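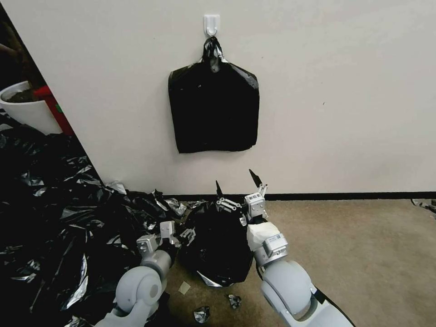

Javine adhesive hooks, white, small – and the Seden black trash bags I bought with them. Reviewing both together because I use them together. Quick one, I have a shift.

Short version: hook good, bags fine, packaging of the bags annoying. Four stars for the hook, three for the bags.

Why I wanted a hook at all

Front room has one small white bin and it fills up fast. Plant trimmings, mail, takeout stuff. I wanted a bag up on the wall so there's always one within reach and I'm not digging under the sink every time. Also handy as overflow when people come over. Didn't want to drill, it's a rental and my landlord Mrs. Kourkoulas checks the walls. She really does.

Putting it up

Wiped the wall, let it dry, peeled the backing, pressed, left it alone overnight. The instructions say press for 40 seconds, I did maybe half that and got bored. Still stuck. Painted wall, nothing fancy, no texture. If you have textured walls I can't help you, my sister Athina tried one on her stucco and it was on the floor by breakfast.

The hook is small. Smaller than I expected from the listing. White on an off-white wall so you don't notice it much. Goes pretty well with the room, as far as a plastic hook goes with anything.

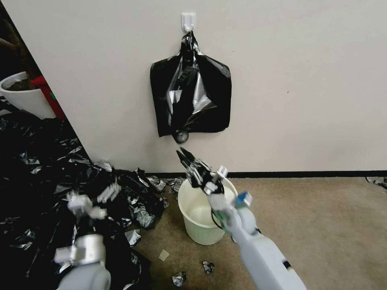 You do have to twist the top of the bag and loop it over. Don't try to hang it by one thin edge of plastic, it'll tear or slide off when you brush past. Twist, a loose knot if you feel like it, over the hook, done. Takes a second once you have the habit. Getting it down is easy too, just lift.

Weight – don't push it. An empty bag or a bag with paper and junk mail, no problem at all. I put a bag with wet potting soil on it in October and the hook started to lean so I took it down quick. My fault. Stuck on a new strip and it's been fine since.

The bags

Black, shiny, big enough. They're a bit thin but they stretch before they rip. I've had 3 split on me out of the whole pack so far, all from corners of boxes. No smell, which I was worried about, the Tsoukalas ones I had before stunk up the closet.

What bugs me is how they come. Not on a roll, just folded together in one slab, and the second you pull one out the rest start coming with it. Give up and you have a mountain of black plastic on the carpet. They also don't fold back down, don't even try. And they cling, good luck finding which end opens. Rub it between your fingers, thats the only trick I know.

Fit on a small bin is generous. Very generous. Plenty left to fold over the rim, and then it hangs way down the outside and looks sloppy unless you tuck it. My bin is light and round and tips over if you tug on the bag, so what works for me is laying it on its side, pulling the bag over the top and stuffing the edge in after. If you have a heavier can you can skip all that. Seden makes a smaller size, probably should of bought that one.

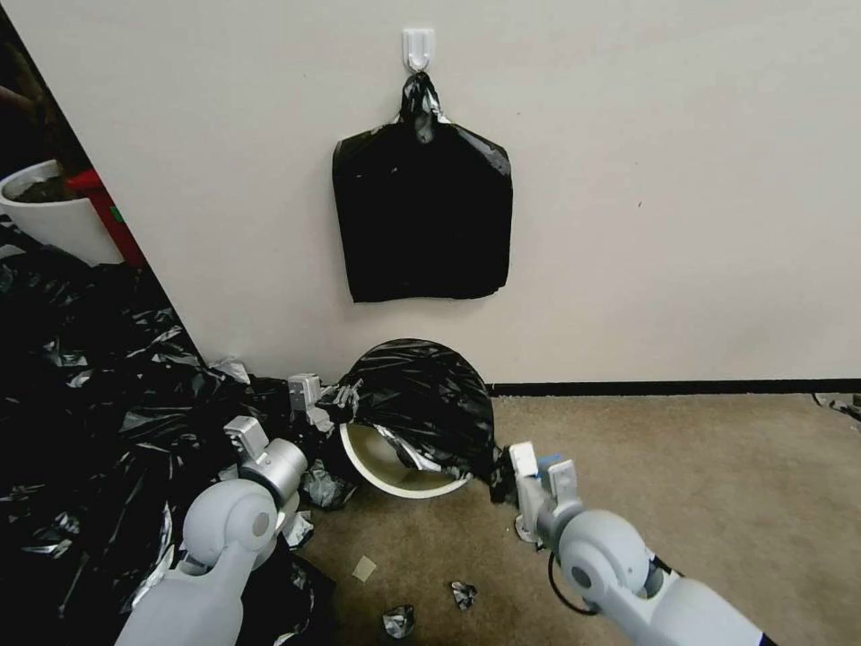 Good and bad

Good: hook holds on plain paint, no drilling, hardly shows. Bags are stretchy, no odor, fit big or small bins.

Bad: hook is not for heavy bags. Bags are a pain to seperate and make a mess coming out of the pack. Way too much plastic for a small bin.

Would I buy again

Hook yes, already have a second one for the laundry room. Bags – probably the smaller ones, and on a roll if they ever sell them that way. Keep the spare strips, you'll want them.

Melina L.
Mon 14 February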